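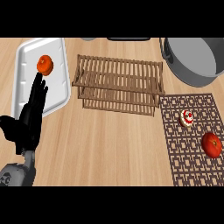 # Keltstead Tabletop

Simulated two-arm manipulation episodes on cluttered kitchen tables, with labels for first contact between hand and object.

Maintainer: Şengül Oral
Card last revised: April 9, 2021

## Summary

Keltstead Tabletop has 2000 episodes of a simulated robot working at a table. Each episode starts from a randomized layout and ends when the target object has been moved to its goal or the time limit runs out. Failed episodes are kept and flagged.

We built the set to test one question: does a policy trained with an auxiliary contact prediction loss pick up small round objects more reliably than the same policy trained on actions alone? The method is called Sesell in the code and in the configs. The baseline is called `plain`.

## Scenes

Layouts are drawn from a pool of kitchen props: trays, racks, pots, mats, fruit and small desserts. The table surface is a pale wood texture. Props can overlap the limits of the camera view, and many do. A typical layout has a small orange fruit on a white tray at the left, an empty dish rack in the middle, and a tomato and a small dessert on a patterned mat at the right.

Frames are stored letterboxed, with black bars at the top and bottom. The loader crops them by default. Set `crop_bars: false` if your model expects the padded size.

Both arms are simulated in every episode, but the camera doesn't always show both. Joint states are recorded for the two arms regardless of what is in view.

## Fields

- `rgb`: colour frames from the camera
- `joints`: joint positions and velocities, left and right
- `action`: commanded joint targets
- `contact`: per-finger contact flag, read from the physics engine
- `target`: name of the object to be moved
- `layout_seed`: integer, reproduces the prop placement
- `success`: true or false

The contact flag turns on at any nonzero contact force. It does not tell you whether the grasp is stable. In early training runs we treated it as a grasp label and got poor results, so please don't repeat that.

## Splits

Splits are made by layout seed, so no layout appears in more than one split. The test split has 174 episodes. Validation is drawn from the training seeds at load time and is controlled by `val_fraction` in the config.

## Results

Each method was trained with 5 random seeds. Sesell beat `plain` on the test split in all of them. The gain was largest for fruit sitting inside a tray, where the rim limits how the fingers can approach. For large objects such as pots, we found no difference we would be willing to report.

Removing the contact loss partway through training gave up most of the gain. Ngcobo, our variant with a contact head on the wrist only, landed between the two. Its weights are included for completeness.

## Known problems

- Contact flags flicker when a finger slides along a curved surface. A short median filter helps.
- Thin slats on the racks have simplified collision shapes, so some near misses are logged as contact.
- Lighting is nearly uniform across episodes. Don't expect policies trained here to cope with strong glare.
- Nothing has been tested on hardware.

## Use

Edit `configs/sesell.yaml` to point at your data folder, then run `train.py`. Evaluation uses `eval.py` with the same config. Results are written to the folder named in `out_dir`, and existing files there are overwritten.

Report loader bugs with the layout seed and the full traceback.

Filed under: Datasets, Manipulation, Simulation

Related items
Bulura: prop models and collision meshes
Sesell training notes, June
Keltstead Tabletop loader changelog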